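Ticket: pose jumps on right gripper, batch bounced by Nirnwood check
Status: open, then closed, then open again (see bottom)
Priority: was low. not anymore

Problem as reported: almost 2,000 clips from the Flidedton site came back flagged. Same flag on all of them, "right hand pose discontinuity". Left hand clean. Operators say nothing felt different on the day.

Checked first, the boring stuff:
- firmware same on both grippers. yes
- both charged. yes
- clock offset between left and right. Limit in the Astton rules is 50 ms, we're well under it in every log I opened
- swapped the right gripper for the spare. Flag still there. So not the gripper

Second pass. Pulled a handful of the flagged clips and watched them start to end. The jump comes when the operator turns the wrist to get at something low on the table. Hand rolls in, the cube faces go away from the head camera, tracker guesses, then it snaps back when a face shows up again. Left hand does less of that in these tasks so it gets away with it.

So this is a rule 13 problem. Rule 13 in the Astton sheet: at least one full marker face visible to the head camera while the fingers are closed on an object. Everybody signed the sheet. The sheet says nothing on how you're meant to know whether a face is visible while you're working, you don't see your own head view.

Other thing is the cable. The sheet says run it down the forearm, leave slack at the elbow. Too tight and people start holding the wrist in a way that's easy on the cable and bad for the cube. Have seen it on our own bench, can't say yet if it's what happened at Flidedton.

Small box, right hand closed on it, left hand open and waiting. Normal task posture:

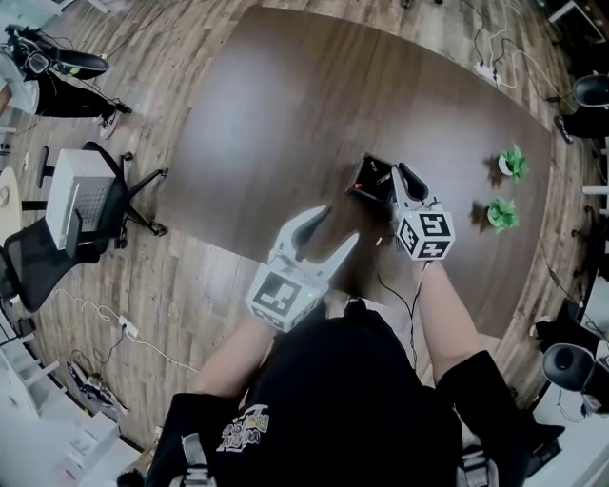
Flidedton: we'd push back on rule 13 as written. If one full face has to be visible the whole time the fingers are closed then half of the pick tasks can't be done legally, any reach into a box or behind something breaks it. Our people were told to work naturally and they did. Either give us a number for how long a face can be lost or take the rule out. Please don't re-flag the old batch untill that's settled.

My answer to that, same afternoon. Fair on the wording. Not taking the rule out — without it we get exactly this, a batch that looks fine to everyone in the room and falls over in the check. But a time limit makes sense, will ask Onyshchenko what they can live with as they're the ones training on it.

Third pass, re-ran the check on the flagged clips with the gap tolerance opened up. Lots of them pass. The ones that still fail are the long reaches plus a group where the tracker never got a decent lock at the start. That second group is a different fault and I nearly missed it.

Start lock: sheet says show both grippers to the marker board before the first task of each recording. Board upright, nothing in front of it, hold still, wait for the light. Going by the logs people are doing it once in the morning and then not again after a break. Then somebody nudges the desk or the board gets moved to make space and every clip after that is off by a bit. Not enough to flag by itself. Enough to make a short loss turn into a jump.

Also the room. The sheet assumes one operator per board. Once you have several people with rigs on in the same space they walk through each other's line to the board. Not a hardware fault, no setting for it, just needs a rule. Proposed one: nobody crosses between board and operator during the start hold. Anyone waiting stands behind.

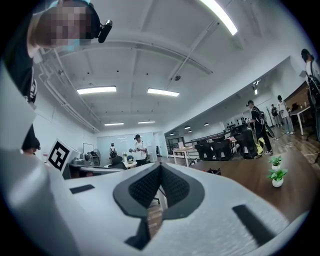 Gripper camera view. Jaw pads in the center, marker board off to the left.

Reply came back from Onyshchenko. They can take short losses if the start lock is good, can't take any if it isn't. So the start lock matters more than rule 13 does. We had it the wrong way round in the sheet, it's down in the notes under "recomended". Moving it to the top.

Changes going in the sheet:

1. Start hold at the board before every recording, after every break, and after anyone touches the board or the desk it's on.
2. No crossing between board and operator during the hold.
3. Rule 13 reworded. A face may be lost while the fingers are closed, short gaps only. Long reach tasks get their own tag so the check treats them separately.
4. Cable: slack at the elbow, checked by a second person before start. Operator can't judge it well with both hands full.
5. Wipe the finger pads at the start of the shift. Unrelated but it keeps coming up.
6. Floor leads to the wall side where possible. If not possible tape them. This was in the old sheet and got lost in some edit.
7. Cap of 2,000 clips per upload so one bad morning doesn't take a whole batch down with it.

Not going in: mirror on the table so operators can see their cubes. Tried it, markers showed up in the mirror, tracker hated it.

Old batch: passing clips released, long reaches held for the new tag, bad start locks dropped. Sorry, no way to save those, the offset isn't constant inside a recording.

Closed.

Reopened. Flidedton asks whether "short" in 3 has a number. It doesn't yet. Waiting on Onyshchenko, I'd rather leave it blank than make one up. Until then use judgment and write the gap length in the log so we have something to set it from.

Comments

Re the cable, we clip ours to the harness strap at the shoulder and leave the slack above the elbow. Fewer snags. Might be worth a line in the sheet.

Does the start hold apply if you only swap the object on the table and the operator doesn't get up? Sheet isn't clear.

 No. Only after a break or if the board or desk was touched. Will add it.

Number 2 is going to be hard in a small room. We put tape on the floor in front of the board and people mostly respect it, except at lunch.

Item 7, is that clips or recordings? Our uploader counts recordings.

 Clips. Will check what the uploader does, might be a seperate ticket.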